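Keeping a Small Database Up When a Machine Dies
Project report, Distributed Systems, November 14, 2024

I picked this project mostly out of spite. In March the sign-up system for our campus tool library went down for a whole afternoon when one hard drive quit, and I was the person standing at the desk writing names on the back of a flyer. So when we had to choose a topic, I wrote down "failover" before the list had even gone around the room.

The plan was simple enough: take two cheap used servers, run the same database on both, and see how fast the second one could take over when I pulled the plug on the first. I called the whole thing Tusik. The two machines are Trirby (the main one) and Sithole (the standby), and yes, I put labels on them.

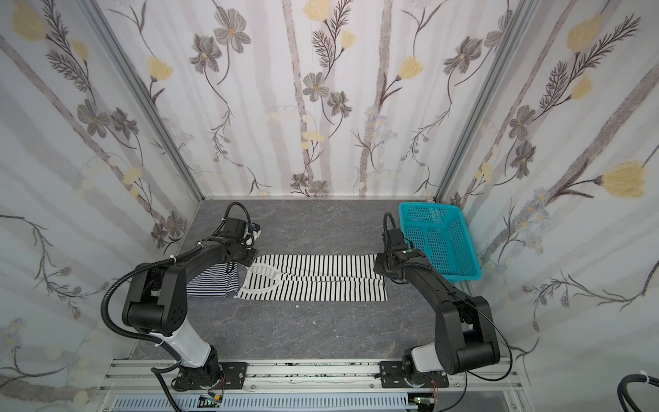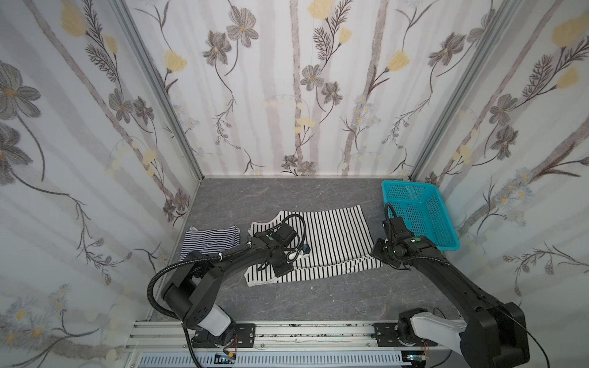 Benjie Lumbao read my first draft and said I was measuring the wrong thing. The time it takes the standby to wake up is only part of it, Benjie wrote in the margin, and what people at the desk care about is how long until their own click works again. You could have a standby that's ready in two seconds and a web page that sits there hanging on to a dead connection for a minute. Measure from the browser or don't bother.

That comment cost me a week, and I'm glad I got it. I threw out my first set of numbers (sigh) and started over with a little script that pretends to be a person borrowing a drill. It sends a request, waits for the answer, writes down the time, and does it again, all day long if you let it.

How it's set up

Trirby takes all the writes. Every change gets copied over to Sithole through a direct network cable, and Sithole replays it. There's a third machine too, my old laptop, which does nothing except vote. You need that third vote! With only two machines, if the cable between them comes loose, each one decides the other is dead and both start acting like the boss, and then you have two different versions of who borrowed the drill. I did this by accident on the second day and spent the evening merging records by hand.

The software that watches everybody is Bevomness. It's small, and the manual is short enough to read over lunch, though the part on timeouts is out of date and I had to go dig through the settings file to find out what the defaults really were. It checks each server once a second. If it misses enough checks in a row it calls a vote, and if the vote passes, the standby gets promoted.

What I did to it

I ran 43 failures in total. Some were the dramatic kind, where I yanked the power cord out of Trirby while the script was running. Others were sneakier. I filled up the disk. I pulled the network cable and left the power on. I froze the database process so the machine looked alive from the outside but didn't answer anything, and that last kind turned out to be the nastiest by a mile.

For the plain power-cord failures, the script was back to borrowing drills in 13 seconds on a typical run. I wanted it lower, so I shortened the timeout and got it down to 8. I was very pleased with myself until the next morning, when I found that the system had failed over twice during the night for no reason at all. A backup job had made Trirby slow for a few seconds and Bevomness took that as a death. I put the timeout back where it was.

The frozen process was a different story. My first health check only asked whether the machine would accept a connection, and a frozen database will happily accept one and then leave you there. The worst run took 900 seconds, and it only ended then because the script gave up and I had gone to get a sandwich. After that I changed the check so it has to write a row and read it back. With the new check, frozen failures came out close to the power-cord ones.

Did I lose any data?

Yes, at first. By default the copying to Sithole happens a moment after Trirby says "saved," so anything in that gap is gone if Trirby drops dead. I switched to the mode where Trirby waits for Sithole before answering. Each save got a bit slower, but the script never noticed enough to complain, and I didn't lose a row in any run after the switch. The catch is that if Sithole is off for repairs, Trirby sits and waits forever unless you tell it what to do. I told it to carry on alone and send me an email.

What I'd change

I'd start with the browser side, the way Benjie said. I'd also put the voter on something better than my laptop, because I closed the lid once during a test and ruined the run. And I never got to try bringing Trirby back automatically after a failure. Right now I do it by hand from a page of notes, and the notes have a coffee stain over step four.

The tool library has asked if they can have the setup once it's graded. I said yes, but they'll need to buy their own network cable, as the one I used belongs to my roommate and he wants it back.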